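Parallel jaw vs. three-finger in a cluttered sim scene -- my numbers so far
Forum: Arms, Grippers and Controllers

tablescraps
Posted Friday, 7:42 pm

OK so I've been deep in this for most of August and I have to share it with people who will care! I've been running the same arm in simulation with two grippers, the Rokholm parallel jaw and the Betancur three-finger adaptive hand, on a tabletop that I made as annoying as I could. The usual benchmark scenes give you a can and a cracker box with a foot of space between them, and both grippers look like geniuses.

My rules are simple. Same arm, same start pose, same planner (Grestow, default settings except for the collision margin). 100 attempts per gripper per scene. A success means the object leaves the table, holds for the full hover, and nothing else gets knocked to the floor. Neighbors can get nudged a bit, I'm not a monster.

The easy scene was boring. Both came in so close that I wouldn't bet on either. The cluttered one is where it gets fun -- the three-finger got 80 and the parallel jaw got 70, and they fail in totally different ways.

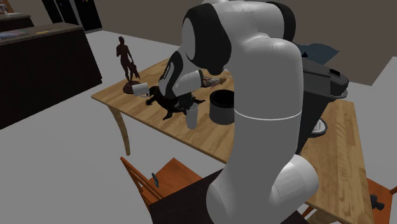
The black lizard is the object I've spent the most time on, since it's the one that breaks everything. It sprawls, its legs stick out, and the collision mesh is a lot fatter than the visual mesh around the claws. With the jaws you have to come straight down on the body and hope the yaw is right. The three-finger hand just sort of hugs it. Then again, with the mug and the tall gray cup so close by, the hand's extra width costs you, and most of its failures are a finger clipping a neighbor on the way in.

The statue is the other fun one. Heavy base, skinny everything else. Jaws win that one easily.

Anyway, I'd love to hear what other people see, especially anybody who has run both on a real arm. I can post the scene config if there's interest.

gedby_owner
Posted Friday, 8:15 pm

Great write-up! Please do post the config. I have the Gedby two-finger, which has a bit more stroke than the Rokholm, and I'd like to drop it in and see if the extra opening helps with the pot or just makes it worse at threading between things.

What friction are you using on the pads? I found that mattered more than the gripper did.

r_zabala
Posted Friday, 9:03 pm

I'm going to push back a little. 80 against 70 with 100 tries each is a thin gap. Run it again with another seed and I wouldn't be shocked to see it shrink by half. Are your attempts using the same object poses for both grippers, or are they drawn fresh each time? If they're fresh, some of that difference is just one hand getting kinder layouts.

Also, adaptive fingers in sim make me nervous. The underactuated linkage is nearly always faked with a couple of mimic joints, and a faked linkage closes much more politely than the real one does.

Rodrigo Zabala

tablescraps
Posted Friday, 9:20 pm

@gedby_owner Config is going up tonight once I clean out my own file paths. Pad friction is the same for both grippers, which I know isn't how the real pads behave. The Rokholm ones are grippier. I'll do a sweep.

@r_zabala Fair! Poses are drawn fresh, with only the lizard kept in the same general area. I should have saved the layouts and replayed them. Doing that this weekend. And yes, it's mimic joints. If you know of a better model of that hand I would be so happy to swap it in.

slowservo
Posted Friday, 10:11 pm

Could the planner be picking bad approaches for the hand? Grestow's default sampler loves top-down grasps. That suits a parallel jaw, and it wastes most of what three fingers are good for. I'd let it tilt the wrist before blaming finger width. You've got that pot with the wide black rim, and a tilted grasp over the rim is a gift for either gripper.

I had a similar setup and after I opened up the approach cone the plan count went to 161 for the same batch of objects. Planning got slower, but way more of them were worth trying.

r_zabala
Posted Friday, 10:30 pm

Opening the cone helps the jaws too, though. Maybe more. A narrow gripper can use a tilt in clutter that a wide one can't reach.

slowservo
Posted Friday, 10:34 pm

In clutter, maybe. I don't buy it for the lizard. There's no good side approach for two flat fingers on a thing shaped like that, whatever the tilt.

teo_aguirre
Posted Friday, 11:06 pm

Teodoro Aguirre here, long-time reader. I've run the Betancur on a real arm and what Rodrigo says about the linkage matches what I see. On thin limbs one finger lands early, the other two keep going, and the object turns in the hand before it settles. It still picks up a lot of stuff -- I love that hand -- but the hold is often not the hold you planned. If you only count "left the table," you'll miss it. Could you log the object's rotation relative to the palm?

tablescraps
Posted Friday, 11:25 pm

Ooh, yes, that's easy to log and I already have both poses. So the list is saved layouts, a friction sweep, a wider approach cone and in-hand rotation. I'll run the jaws first because they finish faster, and then the hand overnight.

@slowservo what angle did you open the cone to? And did you leave the collision margin alone when you did it?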